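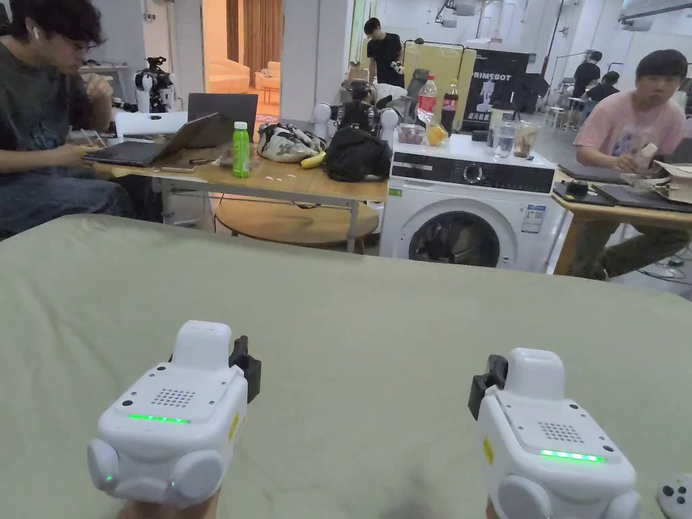
Right, so my subject this evening is wool jumpers, and why I think most of us wash them far too often. I've been knitting since I was ten, badly at first, and I've ruined more wool than I care to admit. Before any water goes anywhere near a jumper I want a big soft surface to lay it out on, sage green and padded is lovely if you've got it, a bed with a folded blanket does just as well. Then look at the thing properly. Cuffs, elbows, underarms. (Pause here, hold up the Sayce cardigan, let the front row have a sniff if they're brave!)

Most of the time it wants airing. Hang it over a chair back by an open window overnight and see what you think in the morning. My Sayce cardigan got washed twice last winter and I wore it nearly every day.
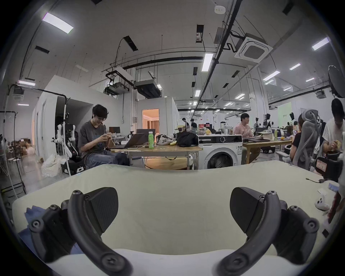

Purkby Textile Circle, Monday talks

When you do wash, keep it cool and keep it short. I go for 25 degrees and I don't rub, wring or fiddle. Squeeze the water through, let it sit for 10 minutes, lift it out with both hands underneath so the sleeves don't drag. I used to hold mine up by the shoulders like a prize fish, and that's how my brother ended up with a jumper down to his knees.

Roll it in a towel and kneel on the towel. Yes, kneel! (Do the demo if there's room, skip if the tea urn is in the way again.)
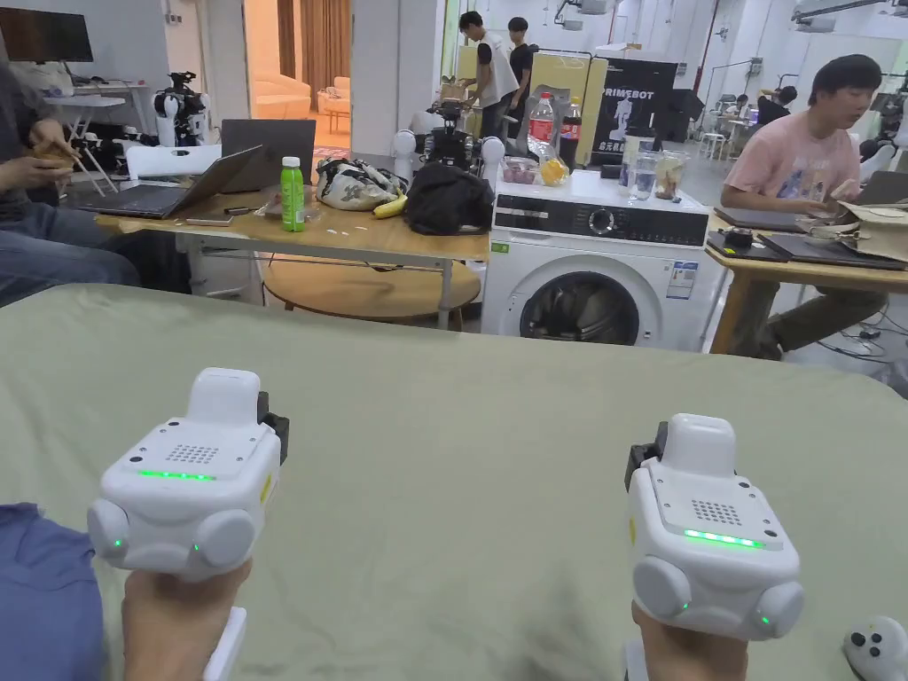
Angharad Rosser wrote to me after the September talk to say she'd stopped using softener on her wool altogether and it had gone back to feeling like wool, a bit springy and a bit sheepy, and could I please tell everyone. So I'm telling everyone. She also thinks I'm wrong about lavender bags and we'll have that out over the biscuits.

Drying next. Flat, always flat, away from the radiator, and turn it over once the top feels dry. Pat it back to the size you want while it's still damp. Measure it first if you're the organised sort, I never am.
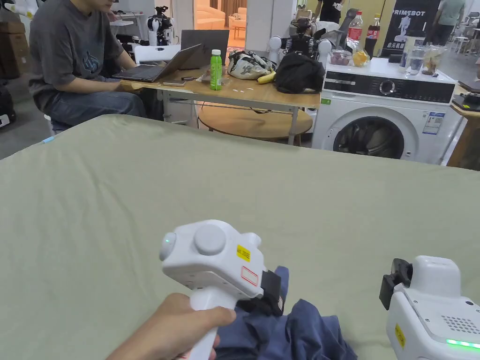 Navy garment, bunched up on the green cover.

Don't leave yours in a heap like that for long if it's damp, the creases set. Moths next, five minutes at most or I'll go on all night. Freezer bag, squeeze the air out, two weeks in the freezer, then a good shake outside. Arwel Pugh is bringing his darning mushrooms, so ask for questions now and hand over to him by 8.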